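The Last Reel at Dustthorpe

Print | E-mail

Wing-yan Tseng had directed one film in her life, and it was 13 minutes too long. The distributor, Movska, wrote this to her in May, in a polite letter of two pages.

She read it in the kitchen of the old Jorness cinema, where her uncle Lai still sold tickets from a tin box.

"Which minutes do they not like?" he asked.

"The ones with the river."

"But the river is the film."
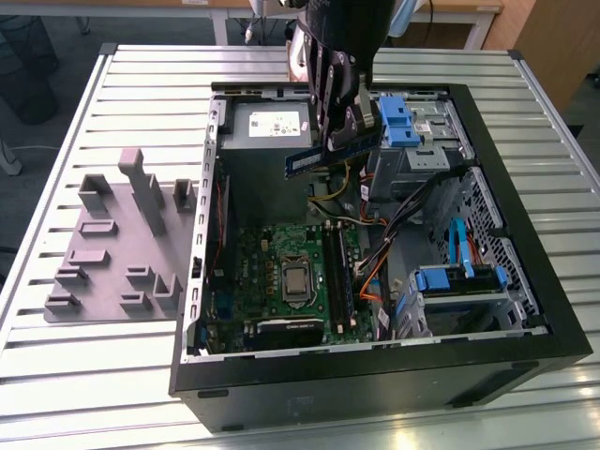 2. The Cut

She worked at night. The river scene had 3,507 frames of grey water, and in the middle her mother was crossing the bridge with a bag of oranges. Wing-yan took away the water before the bridge. Then she took away the water after it. Her mother now came from no place and went to no place.
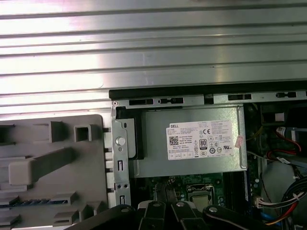
At six in the morning she put all of it back. She wrote to Movska that the film was finished, and that she was sorry for its length.

Lai had already painted the title on the board outside. He asked only how many chairs he must carry down.

"All 377," she said, and went to help him.

Print | E-mail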